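So I finally caved and bought the Jalali arm kit from Vurura. I'd been circling it since June, and then it went on sale on a Saturday morning before I'd had coffee, which is how most of my big purchases happen.

The box is heavier than you'd think! Putting it together took me five hours spread over 2 evenings, and a good chunk of that was me hunting for the right hex key (it was in the lid, under the foam). The printed guide is fine up to the wiring pages, then gets very brief. I ended up on the Testetti forum, where a 73-post thread covers pretty much every mistake I made.

Once it was bolted down I went straight for the fun part -- picking stuff up. I set out a felt-like gray surface, put an apple on a little green plate and started teaching it with the Drolix app.
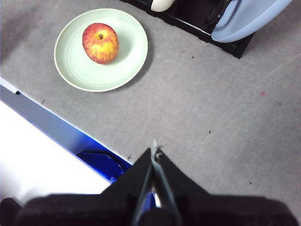
The app is the piece I have mixed feelings about. Recording a move is easy, and I love that you can slow the playback way down. But saving takes forever, and it logged me out twice in the middle of a session. My first long run got to 222 recorded moves before I remembered I hadn't named a single one of them, so good luck to me finding anything in there.

The wrist camera view is my favorite thing about the whole kit. I leave it open on the laptop while I work and I've gotten way better at lining things up from it.

Would I buy it again? Yep, at the sale price. At full price I'd wait for the next app update -- and I'd order the longer power cable right away, the one in the box barely reaches my outlet.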